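Reporting Public Emergencies - week 6 handout
Tutor: Kirsten Eskildsen
First drafts of the exercise by Saturday, noon

Left over from last week: sourcing the first hour. Then crowd figures, then the Grondlow case if there's time.

1. The first hour

Something has happened, a loud noise, a closed road, smoke. What do we really have? Usually one official line and a lot of phones. Write what you have and say who gave it to you. "Police said" is fine. "Police confirmed" only if they were asked and answered.

Don't name a cause in the first version. Gas, arson, wiring, all guesses until someone with the job of knowing puts their name to it. Same for a motive.

Times: give the local one first. If the fire service and the police have different times for the same call, use both and say so. Do not average them (yes, somebody did).

Casualties: dead, then injured, then missing. Keep the three apart. "Casualties" alone is no use to a reader, half of them think it means dead. 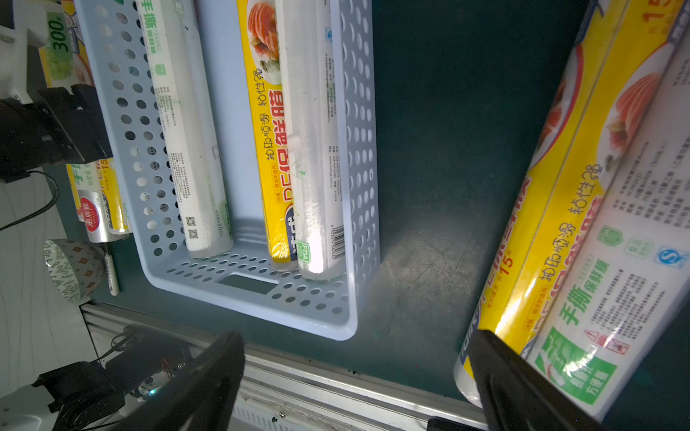 Missing is the hardest one. A person on a missing list may be at their sister's house with a flat phone. Ask who is keeping the list and when it was last updated. Two lists kept by two offices will overlap, so never add them together.

2. Crowd and evacuation figures

Worked case: the Prillville warehouse fire, February. Early copy said "over 2,110 evacuated". Where from? A council officer had read out the number of people registered as living in the streets inside the cordon. That's residents, not people who left. The rest centre had signed in 134. Both numbers are true and they measure different things.

Better wording: "The cordon took in streets where 2,110 people are registered as living. The council said 134 had signed in at its rest centre." Longer, duller, right.

Kiprono Rweyemamu's point in seminar - people who go to relatives never sign in anywhere, so the rest centre figure is low as a guide to how many left. Worth a line in the copy if an official will say it.

Watch out for:
- homes turned into people by multiplying
- power cuts given in "customers" (a customer is an account, may be a whole block)
- a figure with no time on it

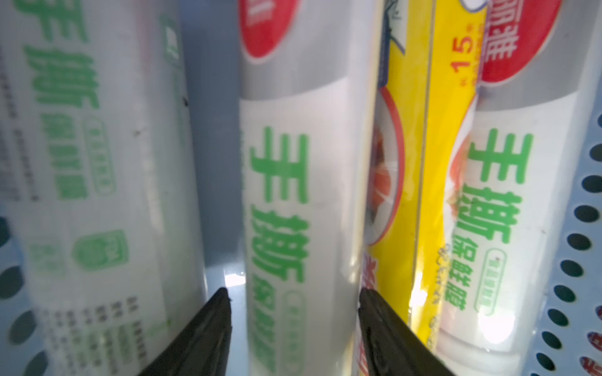 Fig. 2. Three white rolls of cling film, standing side by side.

3. Corrections

Say what was wrong, what is right, and when it changed. Put it where the mistake was. Leobardo Camacho asked whether a live page needs one at all if the line has been overwritten. Yes. Someone has already shared the old one.

Don't write "updated" when you mean "corrected". New facts = update. Our error = correction.

4. Grondlow (read before next session)

Ferry stopped in the estuary, engine room alarm, 454 on board according to the operator. Compare the 2 agency reports in the reader, the Zuna piece and the Herrera piece. Zuna leads on the passengers, Herrera leads on the alarm. Look at:
- who is quoted first and why
- does either say if the 454 includes crew
- what Kálmán Kun (operator's spokesman) says and what he avoids
- the word "stranded", who uses it, is it earned

Exercise: 200 words on Grondlow for a morning bulletin, from the two reports only. No outside material. Atribute everything. Baltazar Barrera is marking this one and he takes marks off for adjectives.

Seminar room is teh small one again next week.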